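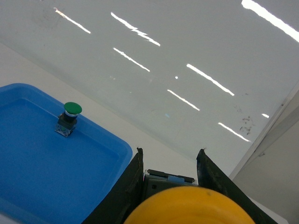 Attachment 1: wrist camera, blue tray with green push button, Ullik cell

Ticket: Placement check fails on cell, work standard unclear
Site: Baritz
Opened by: Hamisi Lema
Assigned to: Kendra Gagnon
Priority: normal
Status: closed

Hamisi Lema
The Ullik cell keeps stopping at the pre-pick check with "object not confirmed." It stopped 20 times on the day shift. In the attachment the green button is upright in the tray and there is nothing else in there with it. The evening shift runs the same job and gets almost no stops. The Zistodby work standard says "part presented correctly" and leaves it at that. I need to know what counts as correct before I retrain anyone.

Kendra Gagnon
Looked at the attachment and the log. The back wall panel is reflecting the overhead lights in long slanted streaks. Our cell rule is no direct reflections in the wrist camera view at the check pose. It is in the setup sheet under lighting, but the sheet is not linked from the work standard. Please send the exposure setting and tell me whether both shifts use the same light bank.

Hamisi Lema
Exposure is on auto. Days run with both banks on, evenings with one. The setup sheet I have is the April one and it has no lighting section.

Kendra Gagnon
You have the old sheet. Current one is attached to the Vieira folder, rev 2. Please do these in order and log each result:
1. Lock exposure at the value in the sheet.
2. Wipe down the wall panel. I see dark smudges on the right part of it.
3. Turn off the bank closest to the cell.
4. Run 34 cycles with no one touching the tray.
Robot in hold and gate open for step 2. Same rule as any other entry, even for a quick wipe.

Hamisi Lema
Step 1 done, still stopping. Step 2 done under hold, tag signed by Esperanza Carrasco. Still stopping, maybe a little less. Step 3 done. Step 4 run complete, 2 stops, both on the first tray after restart.

Kendra Gagnon
First-tray stops are a known item, tracked on a separate ticket. I am treating the reflections as the likely cause. A matte cover for the panel is on request with Ermelinda Torres. Keep that bank off until it is fitted.

Also please look at the finger edges. They look worn and one thin edge is frayed near the tips. The standard calls for a check at every changeover, and I don't see an entry for this week.

Hamisi Lema
Entry was missed. Fingers checked and logged now, replacement set ordered. Work standard updated: part upright, alone in tray, no reflections at check pose. Link to rev 2 added. Judite Azevedo approved the change.

Kendra Gagnon
Closing. Reopen if stops come back after the cover goes on.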